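Zeramham Student Robotics Project: progress report to the Ochoa Fund, second period

Summary

The project is on schedule in two of its three parts. The third, the student-written sorting code, is behind and is covered under Delays.

Work completed

Students moved into the room with the brick wall in June and have worked there since. The first job was learning to handle the grippers steadily and keep the fingers lined up on an object before closing. Groups trade places every session so that each student gets time on the tool and time keeping the log. By the end of the period the log held 1272 entries. We had planned on 400 for the first half of the course, so the target for the full year has been raised.

Handling practice now uses two grippers at once. It took longer to teach than expected, mainly in getting students to agree on who moves first. The current practice sheet, Cadusel, covers this in a single page and will be revised before the next group starts.
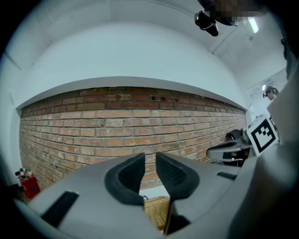
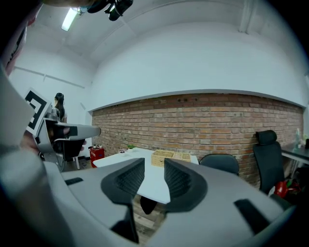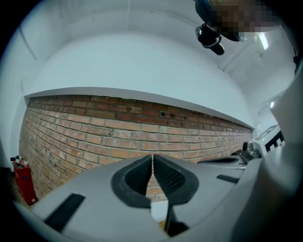

Handheld grippers in the project room.

One parent, writing after the open evening, asked that the students get more time on the code and less on handling, as her son could already explain the grippers well but had trouble saying what the log was used for. We think this is fair. Starting next period, each session will end with students reading back their own entries and marking the ones they would throw out.

Delays

The sorting code was due at the end of this period. Students have a version that reads the log, but it fails on entries with a missing end time. The Brateron workbook we were using does not cover this, and the instructors are writing their own lesson.

Budget

Spending is within the approved amount. Replacement finger pads cost more than planned, and the difference was taken from the printing line. No extra money is requested.

Next period

Finish the sorting code, revise Cadusel, and hold 2 more open evenings. The next report will include the students' own written summaries.

Related items
Zeramham Student Robotics Project: first period report
Ochoa Fund reporting guide
Cadusel practice sheet, current version
Open evening notes, June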